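24 September 2022
Agnes Morrison

Week 4 - what an empty trailer costs you

Hi all! Last week we priced a loaded run, so now let's look at the miles home. Say Farkero hauls freight out to Woltus and has nothing booked back. The driver still gets paid, the truck still burns fuel, and there's no invoice at the end of it (I got caught by this one in my first year of dispatching).

Take a month with 3,120 miles on the odometer, 30 percent of them empty. That's 936 miles you have to pay for out of the other 2,184 - so divide your costs by the loaded miles only, please! Half of you used the total in May's exercise.

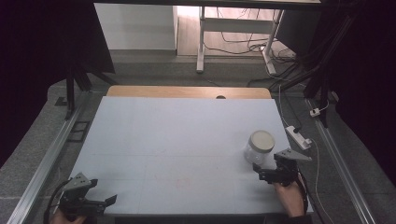

Before next class

Read Morag Leckie's notes on backhaul rates, pages 4 to 6. Then redo the Mident run with a return load at a lower rate and tell me whether you'd take it. Include the waiting time at the dock - I'll be checking for that. Bring a calculator.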